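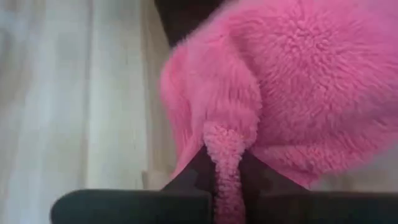 Notebook - dye bench, September, 4 pm

The madder vat finally did it! Four skeins of the Ferngate wool came out a proper brick red, after two weeks of dull salmon. I'm so pleased I went and bothered everyone in the hallway with a wet skein in each hand.

What changed: I kept the pot cooler. Earlier batches went up to a simmer because I got impatient, and I think that's where the browns crept in. This time I soaked the ground root overnight, strained nothing, and held it low all morning with the lid on. Chalk went in at the start, a good pinch (write down the weight next time, please, me). Sheldon Leclerc says the chalk matters more than the heat. We have a friendly bet on it.

Mordant was alum as usual, 18 percent on dry weight of fiber. Total dry fiber 1,401 g, weighed on the big scale - the little one is drifting again.
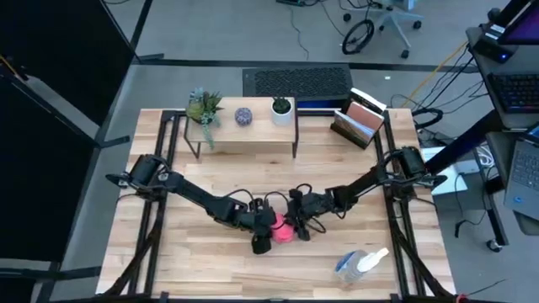
The Grendden wool in the same pot took the color much more weakly, even with an identical scour. More of an apricot. Pretty, though, and I wouldn't mind doing it on purpose! I suspect there's still grease in it. Plan is to scour a fresh skein twice and run it next to one scoured once, same pot, same alum.

Exhaust bath: kept it. Dropped in a scrap of Plumska linen just to see, and it's already gone a lovely faded coral. Linen usually sulks in madder, so I'm leaving it in until tomorrow.

Iron dip on one short length: 30 seconds was plenty. Deep plum-brown, very handsome, but the yarn feels a bit harsh. Half the iron next time.

To do:
- light test strips in the south window, half covered with card
- order more root (MacLeod's last bag was the good one, check the lot label)
- rinse the apricot skein again, still bleeding
- label the jars!! two of them only say "red?"

Sheldon wants to try weld over the apricot for an orange. Yes please.

Recent entries
Walnut hulls, second soak
Why the indigo smelled wrong
Scouring notes for greasy fleece

Get new notebook entries by email - sign up for our newsletter

Contact | © Ferngate Dye Workshop | Back to top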